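Shared folder sync: what changes in October

The Drelomau desktop client moves to version 3 in October. Office machines will update on their own at the next restart. Laptops that have been off the network for more than 29 days will need a manual install from the software page.

The main change is how the client treats files that two people edit at the same time. Version 2 kept the copy that reached the server last and moved the other to a hidden folder. Version 3 keeps both in the same place and adds the editor's user name to the second one. Dehua Qiu tested this with spreadsheets, text files and drawings. Spreadsheets left open overnight still produce a second copy on save, even when the contents match. 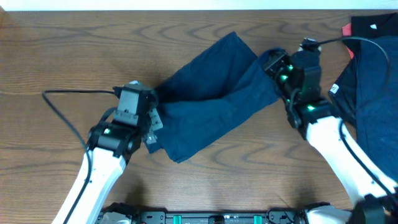
Selective sync is now set per folder, not per account. After the update, every folder you can read will show as online only. To keep a folder on disk, right-click it and choose Keep local. The limit for local folders is 49 GB per machine. Files larger than 10 GB are skipped and listed in the client log, and they can still be fetched through the browser.

Links made with the old Carano sharing tool will stop working when the update goes out. They can't be converted. Open the file in Drelomau, create a new link and set an end date. A link with no end date can be used only by people inside the company.

Path names remain a problem on Windows. Deeply nested project folders fail to sync with error 3, and the client gives no further detail. Shorten the folder names near the top of the tree and restart the client. Juraj Šindelář has a script that lists the paths over the limit, stored in the tools folder under "paths".

Questions about access rights go to Jarmila Říha. Report sync errors through the help desk form and attach the client log.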